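Mes sacs en tissu, la galerie
Mise à jour du 2018-05-06

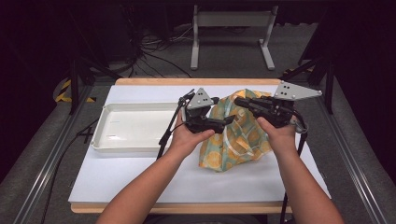
Le sac aux rondelles d'agrumes jaunes, tout chiffonné, à côté du plateau blanc.

Bienvenue dans la page la plus froissée du site ! Vous êtes plusieurs à m'avoir réclamé un coin consacré aux sacs en tissu, après mon billet de décembre sur les emballages cadeaux (celui où je racontais que je n'achetais plus de papier du tout). Alors voilà, j'ouvre la galerie avec le sac aux agrumes, et pour les autres je vous mets déjà mes notes, parce qu'elles traînent dans un cahier depuis l'hiver et que j'ai envie de les sortir de là.

Les agrumes, donc. Des ronds jaunes coupés en tranches, sur un fond vert pâle et bleu clair. Citron, pamplemousse, on peut en discuter longtemps, chez moi tout le monde a son avis. J'ai trouvé le tissu chez Juruta, à Kondcombe, dans le bac des fins de rouleau, coincé sous un velours marron franchement triste. Je suis rentrée avec le coupon entier, évidemment, alors que j'étais venue pour du fil blanc.

Vous remarquerez que je ne l'ai pas repassé. Je ne repasse jamais mes sacs, ils se défroissent quand on les remplit, et puis j'aime bien quand ils tiennent un peu debout tout seuls comme un vieux chapeau. Si ça vous gêne, un coup de fer sur l'envers et on n'en parle plus.

Côté patron, je suis partie du modèle 929 de Sundqvist, un sac souple sans fermeture. Les explications sont un peu sèches mais les mesures sont justes. J'ai seulement changé les marges de couture (un centimètre partout, je m'y perds sinon) et piqué le bord à 2 mm. Pour celles et ceux qui débutent, prenez un coton qui a un peu de tenue. Avec un voile trop fin on obtient une sorte de mouchoir à poignées, j'ai testé pour vous.

Et on lave le tissu AVANT de couper, s'il vous plaît. À 40 degrés, comme on lavera le sac ensuite. J'ai sauté l'étape une fois, sur un sac à pain, et la baguette dépasse maintenant d'une bonne main.

Les autres sacs du cahier

Le sac à pain, tiens, puisqu'on en parle. Lin écru, surpiqûres rouges, rétréci à jamais. Il sert pour les petits pains du matin et il s'en sort très bien.

Le sac à pinces à linge. Taillé dans une jambe de pantalon, avec un cintre d'enfant glissé dans l'ourlet. C'est celui qu'on me demande le plus ! Il reste accroché au fil toute l'année, il a donc passé du bleu marine à un bleu difficile à nommer.

Le sac rayé du marché de Misitz. Pas cousu par moi, celui-là, je l'ai acheté sur place à une dame qui vendait aussi des confitures de coing. La doublure est cousue à la main, à petits points très serrés, et je le sors surtout pour l'admirer. Je n'ose pas y mettre des poireaux.

Le sac à chaussures. Il en fallait un pour les valises, j'en ai fait trop, ma famille entière en possède. Un cordon, une coulisse, terminé. Astuce : un nœud de chaque côté du cordon avant de le passer à la machine, sinon il file dans la coulisse et on passe la soirée à le repêcher à l'épingle à nourrice.

Le sac à sacs. Oui, bon. Il faut bien les ranger quelque part.

Plier ou mettre en boule ?

Grand débat dans les commentaires du billet de décembre, et je vois que les deux camps campent toujours sur leurs positions. Moi j'ai changé d'avis en route. J'ai plié pendant des années : en deux dans la longueur, encore en deux, puis je roulais depuis le fond et je rentrais les poignées. C'est joli dans un tiroir, on voit tous les motifs d'un coup, et ça tient jusqu'au jour où on cherche celui du dessous.

Maintenant je plie seulement les sacs épais. Les souples vont en vrac dans une caisse près de la porte, et je pioche. On gagne du temps en partant faire les courses, on perd un peu en allure. Si vous avez peu de place, pliez. Si vous partez toujours en retard comme moi, faites des boules.

Pour trier, je vide tout sur une table claire, j'étale, je secoue (les miettes ! les tickets !) et je regarde les coutures du fond et les attaches des poignées. C'est presque toujours là que ça lâche. Un point d'arrêt bien placé, un carré avec une croix dedans, et le sac repart pour longtemps. Ceux qui sont trop usés deviennent des chiffons, sauf quand le motif me plaît, auquel cas ils deviennent « un projet » et retournent dans la caisse.

Questions qu'on me pose souvent

Le tissu aux agrumes, non, il n'y en a plus chez Juruta, j'ai redemandé. Il me reste une bande un peu étroite que je garde pour une trousse. Ne m'écrivez pas pour l'acheter, elle est promise (à moi).

Les taches : savon de ménage, brosse douce, on laisse poser avant le lavage. Sur les imprimés clairs j'évite les détachants costauds, j'ai déjà perdu une très belle poire comme ça.

La doublure : pas obligatoire. Je double les sacs qui portent du lourd et je laisse les autres tranquilles, avec des coutures anglaises pour que l'intérieur soit propre. C'est un peu plus long, mais quel plaisir quand on retourne le sac et que rien ne s'effiloche.

Les poignées : coupez-les plus longues que vous ne pensez. On peut toujours les raccourcir, et un sac qui ne passe pas sur l'épaule par-dessus un manteau finit au fond de la caisse.

Un petit mot encore pour vous remercier, le compteur de la rubrique couture a dépassé les 4 000 visites et je n'en reviens pas. Envoyez-moi vos sacs par la page contact, pliés, roulés, en tas, comme ils sont ! J'ajouterai les vôtres à la suite, en précisant le tissu et le patron quand vous les connaissez. Et si quelqu'un retrouve ces agrumes en fond bleu uni, je suis preneuse, même un tout petit coupon.

À bientôt, je retourne à mon fil blanc, que j'ai bien sûr oublié d'acheter.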